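Bread, Storage and the Shared Kitchen at Nuststead

Fri 3 May

The shared kitchen at Nuststead reopened at the start of spring, and several readers have written to ask how the baking evenings are now arranged. This post sets out the present practice and records a few changes that have been made to the recipe since December.

Baking takes place on the second evening of each month. Participants prepare one dough each, following the house formula, and leave it to rise overnight in the cold pantry. The loaves are baked the next morning in the order in which they were shaped. Those who cannot return in the morning may ask another member to bake on their behalf, provided that the request is made before the dough goes into the pantry.

The formula itself is modest. Each batch begins with 146 grams of active starter, to which water, flour and salt are added in that order. The flour is a blend of two bags from the Noonan mill, one white and one whole wheat. For a short period last winter the white flour was replaced with a product from Ondora, and the resulting dough was slack and difficult to shape. The Noonan blend was restored in the new year and there are no plans to change it again.

Othmane Kabbaj has asked that the resting period be extended before the final shaping. I tested his proposal over four weekends – two with the longer rest and two without – and found the crumb more open in the longer trials. The crust was much the same. His method is therefore adopted for the coming season, and members should plan to arrive a little earlier than before.

The oven is set to 220 degrees Celsius for the first part of the bake and lowered to 200 once the lid is removed from the pot. Members using the older oven at Bistis should allow additional time, as it is slow to recover its heat after the door has been opened.
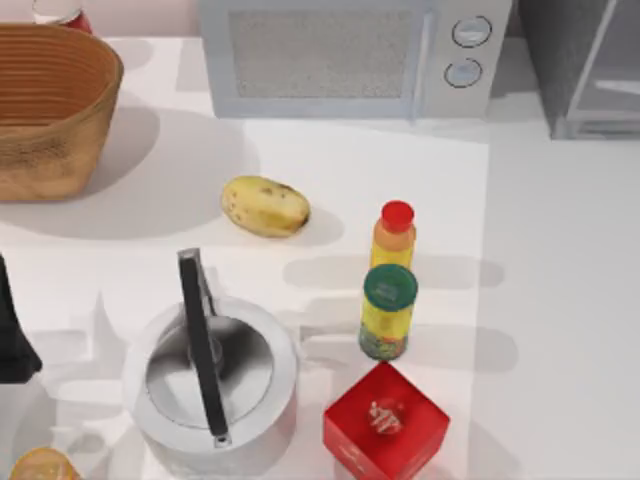
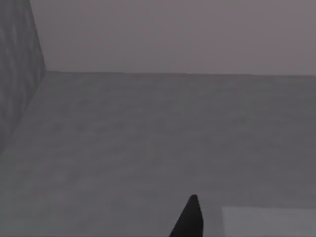
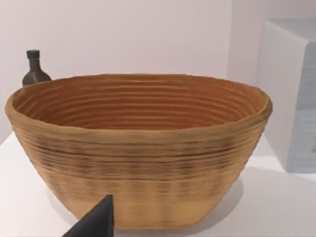 Proofing remains the stage at which most questions arise. Dough should be placed seam side up and covered with a cloth, and the cloth should not touch the surface. An oval basket with a wide rim, such as the woven one in the last picture, suits the longer loaf that most members now prefer, and the ridges inside it should be dusted with rice flour before use. Round baskets are still available on the lower pantry shelf. All baskets are to be brushed out after use and left to air – they should not be washed with soap or stacked while damp.

Requests for starter may be left in the book by the pantry door. Jars must be supplied by the member and labeled with a name.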